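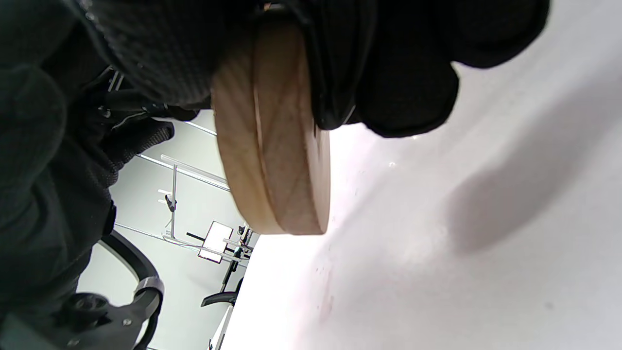
Section 4: Building a playlist in the Sturlow music library

Before starting, sign in with your library card number and confirm that the Funo player is connected to your speakers or headphones.

4.1 Creating the list

1. Select Playlists, then New.
2. Enter a title. Titles may be changed later; the list number may not.
3. Choose Search and type the name of a band, song or album. Recordings by groups that changed their name are filed under the later one.
4. Select Add beside each song you wish to keep.
5. Press Save before leaving the page.

Note: A playlist may hold up to 244 songs. Longer lists must be divided.

4.2 Choosing between versions

Many well-known songs are held in several versions — single, album, live and remastered. The version code follows the title. Code 12 denotes a live recording, and code 176 a mono pressing transferred from the Dierckx collection.

1. Open the song and select Versions.
2. Play the opening of each before choosing.
3. Select Use this version.

Caution: Live recordings may be considerably louder than studio ones. Lower the volume before switching.

4.3 Sharing

1. Open the playlist and select Share.
2. Enter the other member's card number.
3. Choose View only or May edit.

Note: Deleting a shared list removes it for every member.

Requests for missing recordings should be addressed to Gemma Sartori, Music Desk, extension 331.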